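Grasp policy stalls when blocks rest against the bin wall – more episodes or different ones?

Posted by Muthu Devadiga in Manipulation and Data

I am collecting teleoperated picks for a behavior cloning policy. Setup is a gray bin on a table, one arm, parallel gripper, green and red blocks. A slanted panel runs from the far wall down to the bin floor, and the seam is taped. I have 68 episodes. Each starts with the blocks dropped in by hand and ends when the bin is empty. 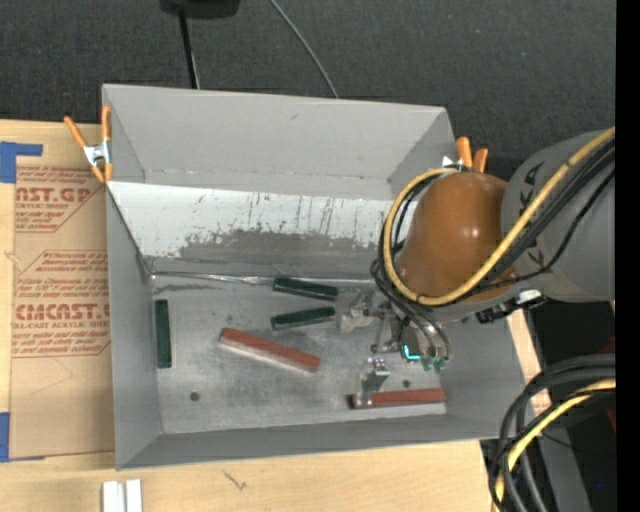

Success is fine for blocks in open floor. With a block along a side wall, or two blocks nearly touching at the foot of the panel, the arm hovers, closes on air and retries in the same place. Training loss looks normal. Do I keep recording the same way up to a few hundred, or change the procedure? Operator time is limited to 3 hours a day.

Hui-mei Mok
Change the procedure. Random drops give you mostly easy picks, and an operator clearing a bin takes the easy ones first, so the hard cases appear late and under-represented. Split the recording:

Keep what you have as the base set.
Record 20 short episodes that start with one block flat to a wall. Vary which wall.
Record 55 that start with a close pair at the seam, with the angle between the blocks changed each time.
End each episode after one pick.

Also record recoveries. Start the gripper slightly off the block with the fingers at the wrong angle, and have the operator correct it – the retry loop you describe is typical of a policy that has only seen clean approaches. Hold out some wall and seam layouts for evaluation before you train, and report them separately from open floor.

Krishnamoorthy Acharya
More data always helps. I would just keep going.

Marjorie Bainbridge
Agree with Hui-mei. One addition: check that your operators all handle wall blocks the same way. On the Skina cell we had one person sliding the block inward before grasping and another tilting the wrist. The policy averaged the two and did neither. We picked the slide, wrote it on the instruction sheet and re-recorded those episodes. Check the clamps between sessions too. If the bin shifts, your wall positions shift with it.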